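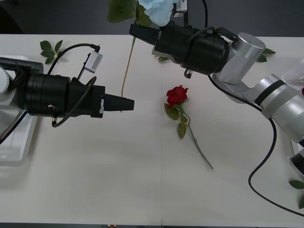
Both arms over the table, rose in the middle.

Cable on left gripper keeps snagging, how do you route yours?

Posted by plincombe_bench, 14 June 2018

Two arm cell, arms facing each other across a white table, we run artificial flowers on it. Roses, hydrangeas, loose leaves. Grippers are fine. Problem is the black cable on the left one. It goes up and over the top in a big loop and then comes back underneath to the small connector. Every time the wrist rolls past a certain point the loop catches on leaves or on a stem and I get a comms fault, code 1565, and the whole cell stops. Both arms, not just the left.

Tried so far: reseated the connector, swapped the cable for the spare (Clanus, same length), slowed the wrist down. Slower helps a bit. Tape helped for one morning then let go.

Right side has an even longer cable, it runs down and loops out over the table, and that one never faults. Go figure. Do I shorten the left, or give it more slack like the right?

Ieva Org
More slack, but put it in the right place. Your right one survives because the loop lies low and nothing is pulling at the plug. The left one is short and stands up in the air, so when it catches, all the pull goes straight in to the connector.

What I do on ours (Halonen controller, might be diffrent from yours):

Power off and home both arms first. Unplug at the gripper end. Look at the pins with a light. If one is pushed back, stop there, no routing will save it.

Clamp the cable to the housing 2 fingers behind the connector. Small P clip, rubber lined. Snug, you should still be able to turn it by hand.

Roll the wrist by hand to both ends of travel before you clamp anything at the base. Find the worst spot and leave slack for that, then a bit more. Second clip goes at the base.

Spiral wrap over the part that stands up. Leaf edges slide off it. Fabric leaves grab bare cable like you wouldn't beleive. 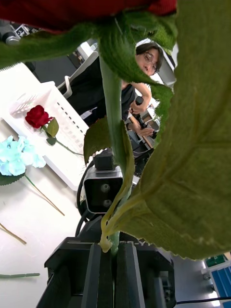 Then pick up a rose by the stem, straight up, and roll slowly with it. Big leaves are the real test, they hang out way past the fingers. Have somebody watch the cable while you drive. If the leaf touches wrap and slides off, good. If it hooks, move the clip back and go again.

Check the clips once a week at first. Mine walked 14 mm in May before I noticed.

zurkby_fan
just use zip ties lol. had the same thing, 16 ties, no faults since

Ieva Org
Please don't on the moving part. A tight tie makes one hard bend point and the wires break inside the jacket right there. Then you get a fault that comes and goes and you'll be hunting it for days. Ties at the base are ok.

plincombe_bench
Clips ordered. Found one pin pushed back a little when I looked, so thats probably half of it. New connector goes in first, then the wrap. Will post the fault count after.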